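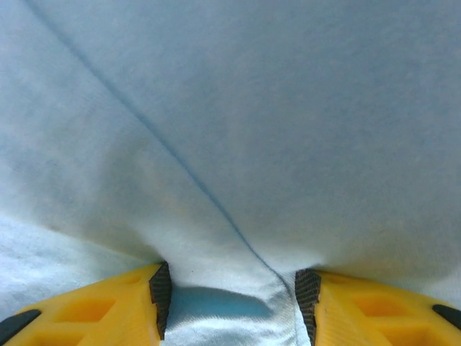
The night the folding arm at Zoddale wouldn't let go, Jeanine Van Wijk was at the other end of the building with a mug of tea, and she'll tell you she heard it before she knew what she was hearing.

"It was the motor," she says. "It goes up a bit, like a kettle that's thinking about it. I've been around dryers my whole working life, and you get an ear for a thing that's labouring."

The arm had pinched a towel, lifted it and carried it across to the folding bench, all as usual, and then the fingers stayed shut. The controller believed they had opened. So the arm went back for the next towel with the first one still in its grip, and then the next, until it was dragging a fair old tangle of linen over the guard rail and towards the walkway.

Jeanine hit the stop. The log shows it ran like that for 90 seconds, which she reckons felt a good deal longer. There was no one in the walkway, and she's grateful for that, though she comes back to it more than once while we talk.

Teófilo Marulanda looks after the machines for Stornavora, which runs the laundry, and he drove over from Gancombe first thing the next morning. He's a gentle, thorough sort of fellow and he apologised to me twice for the noise.

"The towels shed, and the lint gets in everywhere," he says. "It had packed in behind the finger slide. The motor turned, the coupling slipped, and the sensor was on the motor side, so it reported open. It was telling the truth about the wrong part."

The unit had done 3,743 cycles since its last clean. Teófilo now wants that slide brushed out every shift, and he's moved the sensor to the finger itself. If the grip hasn't opened after three tries, the arm parks and a light comes on over the bench.

Jeanine asked for one more thing, a second stop button on the walkway side, and got it in September. She tests it when she clocks on, before she's even put her bag down.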